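Tea towel

A tea towel, also called a dish towel or drying-up cloth, is a flat cloth used mainly for drying crockery, glasses and cutlery by hand. It is usually thinner than a bath or hand towel and is woven without loops, though looped versions are sold. The name is British in use, and the stories told about how it came by that name are weaker than their popularity suggests.

Origin of the name

The usual account holds that ladies of wealthy houses dried their own best china with fine linen at tea time, not trusting servants with it. The story appears in gift-shop leaflets and household columns, nearly always without a source. Other writers think the cloth was wrapped round the pot to keep it warm, or laid under it to catch drips. All three uses are plausible, and none of them shows where the word came from.

Materials

Linen, cotton and blends of the two are the common fibres. Linen is said to leave no lint on glass, a claim that holds better for an old cloth than a new one. New cotton towels often carry a finish from the mill and push water about until they have been washed several times. Sellers tend to describe this as the cloth "improving with age", a generous way of putting it.

Waffle weave is sold as more absorbent than plain weave. The small trade test most often quoted, run by the Brendville mill shop, compared 21 cloths, 6 of them waffle. The waffle cloths held more water, but they were also heavier, and the published table did not allow for weight.

Stripes and colour

Striped borders are often explained as a code, with one colour for glass and another for pots. Some large kitchens did keep such rules. That they were ever general is doubtful. Janaka Gamage, who went through the stock books of the Lusier linen works, found 1057 entries for striped cloth and only 2 that named a use. He concluded that the stripe mostly helped laundries to sort one customer's goods from another's, although stock books may simply not be the place where such rules were written down. Blue and red remain the usual colours, probably for the dull reason that their dyes stood up to boiling.

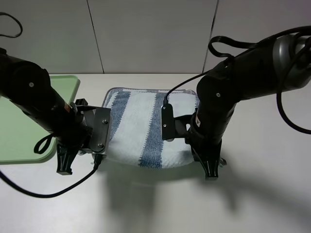
A folded white towel with blue stripes.

Hygiene

Damp cloths can carry bacteria from one surface to another, and advice to change them often is sound. Exact figures for how many germs live on a kitchen cloth should be read with care, as they depend on how the cloth was used and where it was sampled. Some of the most repeated come from firms that sell cleaning products. Letting dishes drain in a rack avoids the question altogether.

Souvenir towels

Printed towels showing maps, recipes or calendars are widely sold to visitors. Many are bought to be hung on a wall and never dry a plate. The Sikder pattern, a border of small leaves, is marketed as a traditional design from Plidurska, but no dated piece older than the first printed ones has been produced.

See also: Dishcloth; Glass cloth; Huckaback; Table linen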